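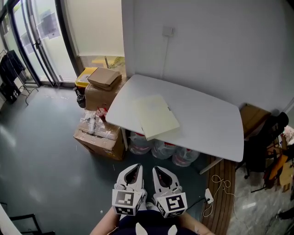 White table against the wall, cream-yellow board or folder lying on top.

1/ The Dakwood plow naming vote closed last night. 1594 ballots came in for 48 names on the list. I read the results sheet so you don't have to download it. Thread.

2/ Background for anyone new here. The town runs two new trucks this coming winter and the road department asked residents to name them. Suggestions opened in January and the ballot went up on the town site after that.

3/ The winner is Flangate. It comes from the old toll gate at the bottom of the hill road, which most people over 60 still call the Flangate. It had a clear lead from the first day.

4/ Second place, and so the name of the other truck, is Pravomura. That one came from a fourth grade class. The form says it is a snow giant from a story they wrote together. I have not read the story but I would like to.

5/ Third was Ó Dálaigh, after the family that kept the hill road open with a team of horses before the town had any equipment. It missed second place by 106 votes. A lot of people wanted this one and I was one of them.

6/ Several people asked if the accent marks hurt its chances. I doubt it. The ballot was a list with check boxes, so no one had to type anything. The sign shop had already said it could do the lettering.

7/ What happens next: the names get painted on the blades, and each class that sent in a name can send a design to go with it. Designs are due at the town office or by mail. One sheet per class, flat, no glitter. Glitter comes off on the salt spreader.

8/ The trucks will also show up under their names on the town's plow map. Last winter the map only gave unit numbers, and people kept calling the office to ask which number was their street.

9/ The map itself is still slow to update. On the hill road it was showing the plow at the school when it had already gone by my mailbox. The road department says new tracking units are in the budget – no date for when they go in.

10/ To answer the question I keep getting: no, naming the trucks did not come out of the paving money. The paint is stock they already had and the ballot was run on the regular town site.

11/ Paving is a separate list. The lower end of the hill road is on it, the upper end is not. I will post that list when the final version is out.

12/ Correction to post 7: designs can be dropped in the box outside the town office too. The office is closed to walk-ins for now.

May 1, 2020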